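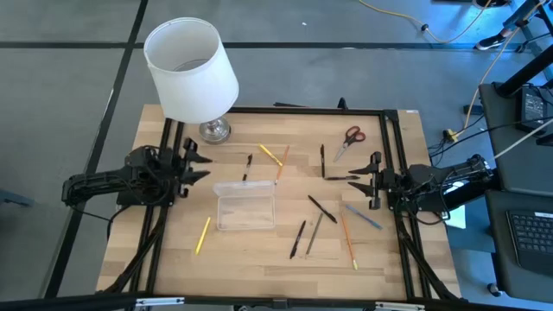
Ticket: Yin bimanual cell, pen sorting eval
Component: Clarna policy server
Status: open, waiting on rerun

Left arm stalls above the table at the start of an episode. Right arm tracks normally. Seen in 6 of 20 rollouts with the February checkpoint.

Checked joint limits and gripper calibration, no fault. Logs show left action chunks arriving up to 12 steps late.

Set chunk overlap to 2 and restarted the server. Rerun the full set with the same seeds before comparing success rates.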